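Bonjour à toute l'équipe de la fondation Trikton,

Voici des nouvelles de notre projet de jardin et de lecture à l'école Benedetti, au 19/05/2022. Et il y en a, des nouvelles !

La vente de gâteaux d'avril nous a rapporté 500 euros (j'en espérais bien moins, la pluie s'était invitée toute la matinée). Avec votre subvention, nous arrivons à 1494 euros, et j'ai déjà réglé la terre, les bacs et les premiers albums commandés à la librairie Raretti. Il manque encore trois titres, en réimpression paraît-il, je relance la semaine prochaine.

Côté jardin, les CP ont semé radis et capucines, les CM2 s'occupent des fraisiers et les défendent farouchement ! Le récupérateur d'eau fuit toujours un peu au robinet. Le magasin Grirkell m'a promis un joint, je passe le prendre dès que je peux.

Pour les lectures à voix haute, deux classes sur les trois prévues ont commencé. La dernière attend le retour de sa maîtresse, on a donc décalé, mais tout sera fait avant les vacances.

Je vous envoie les factures avec le prochain courrier. Et si l'un de vous veut venir goûter les fraises en juin, la grille est ouverte dès la sortie des classes !
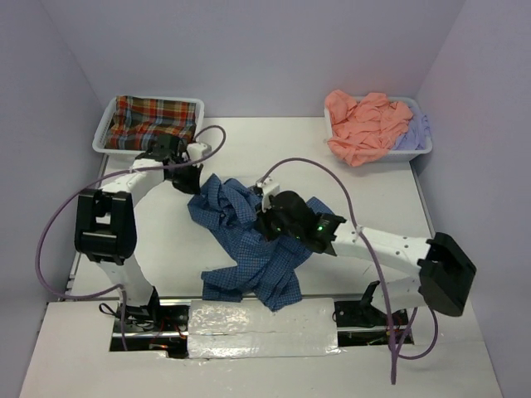 Le tissu écossais, dans le panier blanc de gauche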